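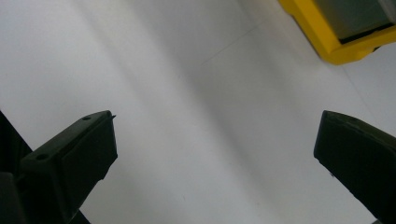
手持夹爪轨迹在抽屉任务里突然跳变，一跳就是 5 厘米，求思路

Flarbridge 互助站 > 机器人与自动化 > 故障排查
标签：手持夹爪 位姿跟踪 双臂数据 Nisgate

大家好！第一次在这个版发帖，潜水很久，翻旧帖学了一大堆东西，先谢过。

我们在用两把 Nisgate 手持夹爪录双手操作，任务是开关桌面零件收纳盒的小抽屉。这个任务真的特别有意思，一只手稳盒子，一只手把抽屉带出来，看着简单，练起来手感门道很多！录了 100 条，回放的时候发现有 22 条不能用：右手夹爪的轨迹走着走着突然横跳一下，幅度差不多都是 5 厘米，之后又接着平滑地走，就好像整段后半截被人平移了。左手的也有，少得多。

更要命的是我们拿其中一条没筛出来的直接在机械臂上回放（对，我知道，下次不会了），手臂在碰到盒子之前猛地往旁边甩，指尖磕在桌面上，急停拍得还算快，磕掉一小块塑料。人站得远，没事。但从那以后组里就把回放停了，得先把原因找出来。

环境：
跟踪用的是 Feto，视觉加惯导，版本是 5 月的那个
腕部相机曝光设成自动
白色台面板，铺在浅色木桌上
两把夹爪都是有线的，线从手腕后面走，垂到桌下
收纳盒是黄黑色透明抽屉的那种，很轻

我试过的：
1. 重新标定相机和惯导。标完第一组很漂亮，后面照跳。
2. 换左右手，两把夹爪对调。跳变跟着右手的位置走，没跟着设备走，所以不太像某一把坏了。
3. 动作放慢。几乎没变化，有时候还更糟，这点我最想不通。
4. 换了一根线，没用。

跳变大多出现在右手夹爪贴着盒子侧面、用金属杆去够抽屉的那一段，还有刚从空白台面上方接近盒子的时候。日志里跳之前没有明确的“丢失”，只有置信度掉一下又回来。

有没有人在类似的台面上录过？是台面的问题，还是我手法的问题？
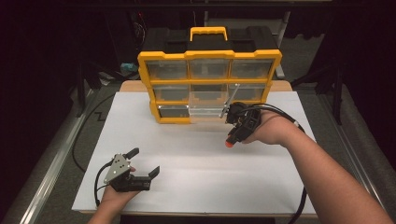
回答一（已采纳）

这个故障我太熟了，我们在 Mollel 那个项目里被它折腾了整整一个 5 月，最后查清楚的时候全组都很开心，所以很乐意多写几句！

先说结论：大概率是两件事叠在一起。第一，白台面上没有特征点，腕部相机一低头，画面里除了自己的两根手指几乎什么都没有。第二，手指本身是黑的、有棱有角，还有孔，特征特别好找，而且它在画面里永远不动。跟踪算法要是把这些点收进去，就会觉得“我没在动”，惯导却说在动，两边打一会儿架，置信度掉一下，等盒子重新进画面，位姿一次性被拉过去。你看到的那 5 厘米就是被拉的那一下。

这也能解释你第 3 条。慢动作在空白区待得更久，漂得更多。我们当时也以为越慢越稳，结果正好相反。

验证很简单，别急着改东西。把一条坏数据的特征点叠在腕部画面上逐帧看，跳变前那一小段，如果点全落在手指上，那就没跑了。

怎么修，按我们做的顺序写：

第一步，检查 Feto 的遮罩。配置里有一张黑白图，手指张开和闭合扫过的范围都要盖住。很多人只按闭合状态画，手指一张开就跑到遮罩外面去了。你们左右手对调过，遮罩也要看一眼是不是跟着换了，我们那次就是左右两张文件名写反，查了两天。

第二步，给台面加纹理。我们在白板四周贴了一圈哑光的不规则图案贴纸，别贴重复花纹，棋盘格会让它匹配错位，跳得更欢。如果训练的时候想保持白台面干净，就贴到台面外沿，再把起手姿势抬高一点，让相机能看到边。

第三步，曝光固定。白板占满画面的时候自动曝光会往下压，扫到深色东西又往上拉，来回变的那几帧特征描述都不稳。我们锁死以后画面略暗，跟踪反而好得多。

第四步，每条录完立刻查相邻帧位移，超过阈值的当场标红重录。写个小脚本就行，窗口取 50 毫秒，按你们的正常手速定阈值。攒到最后再查，那个心情你已经体会过了，哈哈。

安全方面多嘴一句：回放之前的速度限幅一定要做在控制器那一侧，别只在数据侧筛。数据总有漏网的。再就是头一遍空跑，把盒子拿走，整条轨迹抬高，一只手放在急停上，降速走完再说。你们只磕掉一小块塑料，运气很不错。磕过的指尖也别接着用，换掉，重新量一下指尖到法兰的偏移，我们有一次就忘了量，后面抓什么都偏。

祝顺利！抽屉任务确实好玩，录好了一定回来说说效果。

评论（提问者）：天哪，遮罩！刚看了一眼，右手的遮罩就是按闭合画的，张开以后两根手指露出来一大截。特征点叠上去密密麻麻全在手指上。先改这个，今晚重录一组。

评论（回答者）：太好了！旧的那 22 条也别删，原始视频还在的话，换遮罩重新跑一遍轨迹，多半能救回来一部分。

回答二

楼上讲的是跟踪，我补一个机械方面的，不一定是你的主因，不过值得看一下。

线。你说线从手腕后面绕过去再垂到桌下，这种走法在手往前伸的时候线会绷，绷到一定程度轻轻扯一下夹爪，惯导里就多一个尖峰。你换了线但走法没换，所以没用也正常。我会在前臂上用魔术贴固定一处，手腕那里留一个松的弯，桌沿再固定一处，保证手伸到最远的时候弯还在。做完拿着夹爪空挥几下，看惯导曲线有没有毛刺。

另一个是盒子。收纳盒轻，夹爪顶在侧面，金属杆一带抽屉，整个盒子可能会跟着转一点。如果那时候画面里大部分特征都在盒子上，跟踪会以为是你在动。我们在盒底贴了防滑垫，还往下层抽屉里放了些螺母压重，效果立竿见影。不想改盒子的话，用左手那把稳住另一侧也行，就是左手要练，左右配合起来那一下特别过瘾。

还有金属杆。杆伸在手指前面，如果遮罩没包含它，道理和手指一样。细归细，反光的时候很抢特征点。

回答三

重启试过没？我之前也跳，重启 Feto 就好了，也可能是插口松，说不准。同求最后的遮罩文件！

评论（提问者）：重启过，不管用，不过谢谢！

提问者更新

回来交作业。遮罩按张到最大的状态重画了，金属杆也盖进去，曝光锁死，线按回答二的办法固定，台面外沿贴了一圈图案。新录 50 条，查下来一条跳变都没有，太爽了！

旧数据重跑还在进行，跑完的部分看着不错，有几条跳之前相机几乎全是白板，那种估计救不回来，打算直接放弃。

机械臂那边先不急。控制器侧的限速正在加，指尖也换了新的，偏移还没重新量。另外有个小问题想接着问：台面贴了图案以后，头部视角的画面里也能看到，训练时需要统一裁掉吗？还是新旧数据混着用就行？如果这个该另开一帖，版主直接移走就好。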